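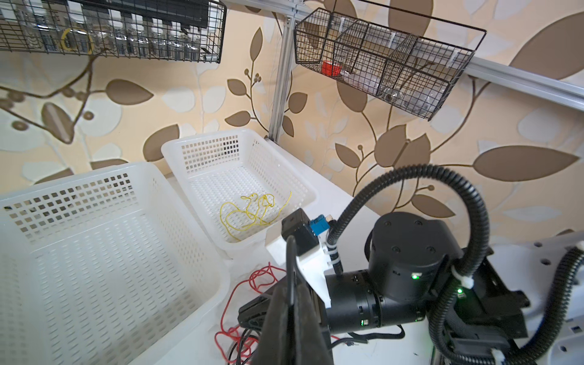 4.2 Where things go when they have no home

The second round of interviews dealt with what our respondents called, with striking agreement, "bits". A bit is an object too useful to throw away and not useful enough to have a drawer. Spare leads are bits. So are curtain hooks, the odd key, and the small tool that came with the wardrobe. Of the 3325 items logged in the household diaries, 3294 were given a place by the person filling in the diary. The other 31 were entered under "somewhere", a category we had not offered.

Earlier work on domestic storage (Craddock and Sanna's study of the Skulach terraces is the one we lean on most) treats the container as the end of the story. An object is put in a box, the box has a label, and the researcher goes home. Our diaries suggest a longer and sadder journey. One respondent in Rullness moved the same ball of string between four containers in 15 days, and described each move as "sorting it out". Another bought a basket for her loose cables, found it too nice for cables, and kept it on a shelf with nothing in it. The cables stayed on the table.

Figure 3. Perforated plastic baskets on a white tabletop. The large one is empty; the smaller one holds a tangled yellow wire. A red wire lies loose beside the large basket.

Open baskets of the sort in Figure 3 came up often in the interviews, and people were fond of them for reasons that do not quite survive being written down. They let the air in, we were told, although few of the things kept in them need air. They also let the owner see what is inside without lifting a lid, and here the diaries are less kind. Respondents with open baskets were no better at naming the contents than those with lidded boxes, and they were a good deal more confident.

Size mattered in a way we had not expected. Yusuf's rule of thumb, that a container fills until it annoys someone, held well for small baskets and badly for large ones. Several households kept a large basket clear for months on the grounds that it was "for something", while a small one nearby took whatever came through the door. When asked what the something was, the household in Baranauskienė that had waited longest asked for time to think — and then changed the subject to the shed.

We made no attempt to tidy anything. Two respondents asked us to, and one offered lunch. Interviewers were told to refuse the first and use their judgement on the second. The shed, which turned up unprompted in more than 20 of the interviews, is taken up in Section 4.3.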